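The bedroom door, finally

The bedroom door was the last one on my list. The old knob had been loose all winter, and by June I was tired of pushing it back on every time I left the room.

I went with a lever from Grotura, brushed silver, $30. The door and trim stay white. I thought about a darker handle, but the silver looks fine against the molding and doesn't show fingerprints much. 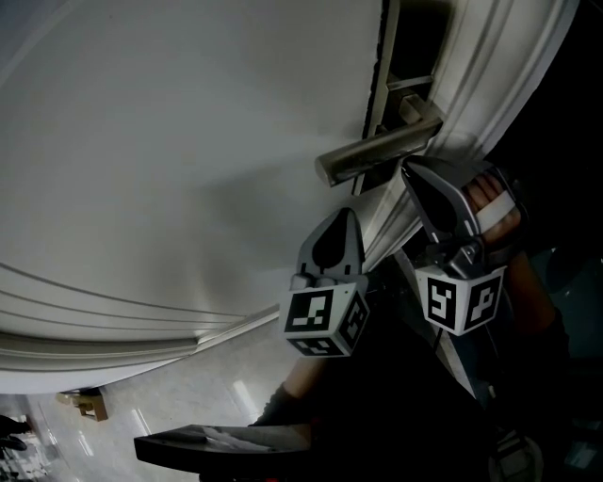 What it took

Two screws on the inside, then the old knob pulled straight off. The latch was stiff, so I replaced that too. The new rose is smaller than the old one and left a ring of bare wood showing. I filled it, sanded it and gave it two coats of the trim paint left over from the hallway. The whole job took 3 hours, mostly waiting for paint.

The lever sits level and doesn't wobble. The hinges still squeak a little, and I have a can of oil somewhere in the garage. The closet doors have the same old knobs, but those can wait until fall.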